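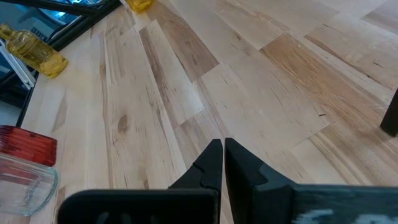
March 2023

Glass day. I came in early to get the bench sorted before anything breakable came out of its box, and of course the bench took half the morning all by itself. I had forgotten how much old wax was still on it from January. It went gummy as soon as I put the damp cloth on, so I gave up on the cloth and did the whole top with a plastic scraper, then a dry rag, then oil. One thin coat, wiped back hard. Halvard likes two coats and I know he'll say so when he reads this, but two coats stay tacky for ages in this room and I wasn't going to stand glasses on it like that.

I do love this top. The boards are all over the place in color, some nearly white and some a proper honey brown, and there's that little dark knot near the middle that I always end up using as a landmark ("left of the knot," "put it on the knot"). A few of the boards on one side have small dark cracks in the grain. I ran a fingernail over them and they don't catch, so I'm leaving them alone for now. If they open up over the summer we can fill them. Note to whoever gets there first: use the clear filler from the Wunenlow tin, NOT the brown one, the brown one dries like chocolate frosting and you'll see it from the door.

Oil used: the Allar, what was left in the small bottle. Need more. I've put it on the list under sandpaper.

Then the glass! The boxes had been sitting under the stairs since the Grenura sale and I'd only ever looked in the top one. Everything was wrapped in newspaper, and my hands were black by the second box. I washed the lot in the big sink with a towel in the bottom (the towel matters, I chipped a stem last year without one) and let it all drain on the rack while I had lunch. Two pieces had old price stickers that wouldn't budge, so I rubbed cooking oil on them, left them for 16 minutes by the wall clock and they slid right off. Best trick I know.

I tried sorting by size first and hated it. Tall things at the back, short at the front, sounds sensible, looks like a school photo. Then I tried it by shape and got bored. By color was the one that worked, so that's how it went up on the little raised shelf: reds together on the left, with the round red one up front where I can look at it, and the purple ones and the clear ones each keeping their own company. The clear ones look like nothing at all in the box and then you stand them next to a color and they wake up. 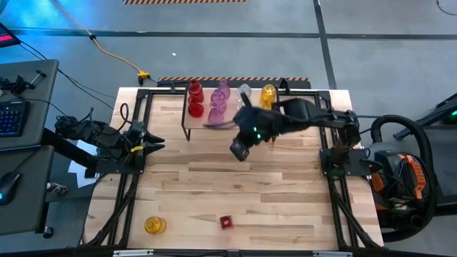 Grenura Workshop · Glass and Small Wares Group

The shelf itself was Unnur's idea. I was all for putting everything straight on the wood, and she said no, lift it, even a few inches, it stops people from putting their mugs in among the glasses. She's right. It's only a pale wooden top on a thin black frame with short legs, nothing to it, but it makes a clear border between "things we are keeping nice" and "things we are working on." I had it at the front of the table to start with and kept leaning over it, so it moved to the back, in the center, and I got all that lovely bench back.

Things I want to remember for next time:

Wash hands between unwrapping and handling. Newsprint fingerprints on clear glass are a misery.

Line the pieces up front to back within a color. I had them in a sideways row first and they ate up the whole shelf.

The shelf wanted to rock a tiny bit on the planks. I turned it end for end and it sat better. Might still get some felt dots from Ketilsson, they sell them in sheets and we'd use them on everything.

Still to do: I haven't measured a single thing. Halvard wants height and rim width for each piece in the green book, and I said I'd do it, and then it was four o'clock. Also there's one box I didn't open. It's labeled "misc. good" in handwriting none of us recognizes, so that could be anything. I weighed it on the parcel scale out of curiosity and it came to 13 pounds. Heavy for glass! I'm saving it for when Unnur is in.

Unnur, if you read this first, please don't move the reds. The purples I'm not attached to, do what you want with them. And the rag I used for the oil is hanging flat over the rail by the sink, leave it there till it's stiff.

Recent entries
Sandpaper, and why we never have any
Stairs cupboard, first look
Wax on the bench (again)
Drawer runners, second try

Home | Notebook | Groups | Supplies | Find us

Grenura Workshop. Questions about the notebook: ask Halvard Aasen or Unnur Hedegaard. Back to top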